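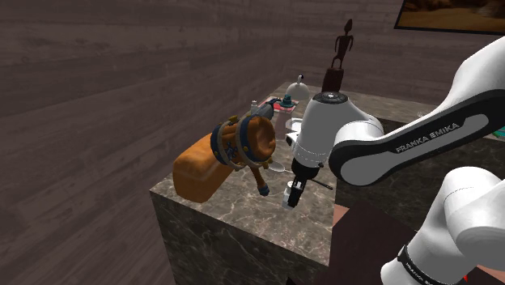 Simulated pick starts too high and closes above the cup

Posted by Chi-keung Chang in Home builds / Simulation

I am working out a tabletop pick cell in simulation before I clear space for one in the garage. The model is a Franka Emika arm with the stock two-finger hand. The scene is a marble counter block with small household objects on it, including a white cup.

The planner reaches the pregrasp pose without complaint. On the final descent the hand stops 14 mm higher than commanded and the fingers close on air. The error is the same at every position on the counter and for every object I have tried. Joint tracking looks clean in the log. I have already lowered the physics step and raised the solver iterations to 424, with no change.

I also have a copy of the scene with a blocky black gripper, using the Avon hand file from the Karngate shared workshop. The layout of the objects is a little different.

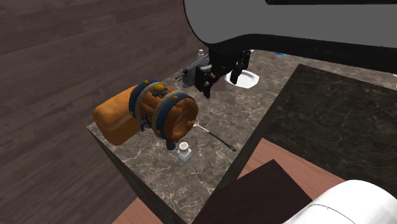 Second scene: black gripper open over the counter, barrel to the left.

With this hand the error is 7 mm, again constant. Is this a collision margin, or do I have the tool frame wrong?

I-hsuan Yau

Tool frame. A contact problem would vary with the object and the approach. A constant offset that changes only when you change the hand points to the transform between the flange and the fingertips.

Check these in order:

Print the pose of the flange link and the pose of the link your planner treats as the end effector. Subtract them along the tool axis.

Compare that figure with the distance from the flange to the fingertip pads in the hand's mesh file. Measure the mesh itself — the comment at the top of the Avon file was wrong in the copy I used.

Look for a second fixed joint. If the arm description already includes a hand mount and the hand file adds its own, the offset is applied twice and the planner stops short by that amount.

Fix it in the description file. If you correct it in the pick script you will be correcting it again for every new hand.

Ronaldo Marinho

Could be gravity sag, mine drooped a lot until I turned up the gains. Try doubling them.

Alun Wogan

Sag would show in the joint tracking, and he says that is clean. It would also grow with reach.

I agree with the answer about the tool frame, with one addition. Turn on the collision shape display before you change anything. On my build the Siu converter wrapped the whole hand in one convex hull, which filled the gap between the fingers. The planner kept the hull clear of the counter and clipped the descent. Splitting each finger into its own hull took 4 minutes.

Chi-keung Chang

Double fixed joint in the first scene. Removed it and the 14 mm is gone. The black gripper has only one mount joint, so I will look at the hulls next.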